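Rizwan Paul has spent most of the past year on a piece of software that few people at Prosine ever see running. It sits between the arm's camera and the motion planner, and its job is to decide whether a surface is safe to reach for.

"The old planner trusted the depth estimate far too much," he says. "If something looked solid, it went round it. If it looked flat, it went straight through."

The module is called Nalier. It compares successive wrist views as the arm moves and checks whether each shape shifts the way a solid object should. A printed shape shifts with the sheet it is printed on, and gets marked as flat.

Paul likes large prints for testing. They have strong edges and shading, and a detector trained on machinery will often box them with high confidence.

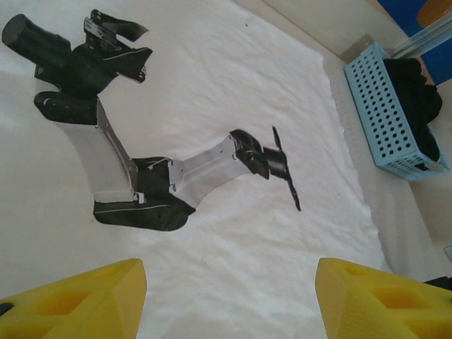 Wrist view over a printed sheet showing a robotic arm, with a perforated basket on the floor beyond.

Creases are harder. "A fold gives you a bit of real height, so you can't just call everything on the sheet flat," he says. "We spent most of November on folds."

The test set now holds 2174 short sequences, of which 1388 include some kind of printed or patterned surface. Nalier takes around 40 milliseconds per view on the arm's own computer. Paul's limit was 50, set by the planner's update cycle.

He still wants to rewrite the logging. At the moment it records the final decision but drops the scores behind it – "so when it's wrong, I'm guessing like everyone else."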